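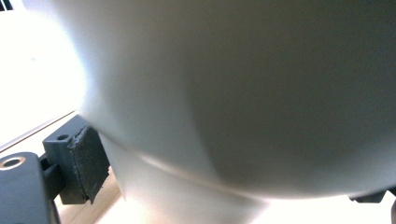
Can a machine do your housework yet? Parts of it, if you pick the part carefully and don't mind waiting.

I spent most of May reading up on this after my sister-in-law asked me whether to hold off on hiring a cleaner. Floors are fine. Our vacuum, an Olstead, has run every night for over 200 nights and gets stuck under the couch now and then. Dishes are half done, in that the washer washes them and I still load it. Laundry is nowhere close. The Plaltance demo folded one T-shirt in 11 minutes.
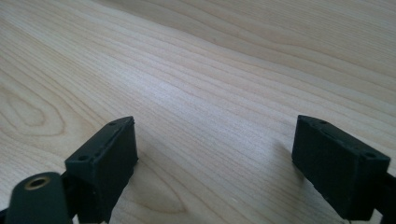
I keep coming back to wiping the kitchen table. It sounds like the easiest job in the house, and I do it maybe 6 times a day. A clear wood top with nothing on it and two black fingers over it is the easy version, and even there the grain has loops and darker streaks that I could see a camera taking for a spill. Mine has mail, crumbs and a sticky ring from the syrup. Someone has to decide what gets moved and what gets thrown out. I told her to hire the cleaner.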